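11th December
By Inès Picard

Plovora wool felt desk mat, large size

The Plovora is a desk mat made from pressed wool felt, with a thin cork layer on the underside. We sell it in two sizes, and this page is for the large one. It measures 800 by 300 mm, so a keyboard and a mouse can stay on it together and there is still a little place for a cup.

The felt comes from the Hamel mill and is cut in our workshop in Trarnier. In September we changed to a denser quality. The mat weighs 414 g now and it lies flat from the first day — the old one needed a night under some books. The edges are cut clean, without stitching, and they don't fray if you leave them alone. Please do not trim the mat with kitchen scissors.

Colours are stone, moss and dark blue. Moss is always a bit different from one delivery to the next, so if you need two mats which match, order them at the same time.

For cleaning, use a soft brush or a vacuum cleaner on low power. A wet stain should be pressed with a dry cloth, never rubbed. The washing machine will make it smaller and you cannot repair this.

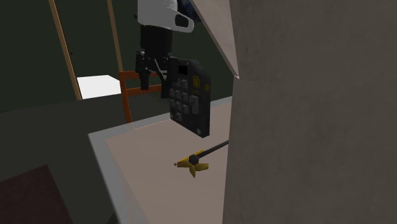
Can I use an optical mouse directly on the felt?
Most optical mice work well on stone and dark blue. On moss a few older models jump a little, and for these we suggest the thin Flikico pad on top.

The mat is sent rolled in a paper tube. Unroll it with the cork side down and wait around 200 minutes before you put heavy things on it. Order number: 227.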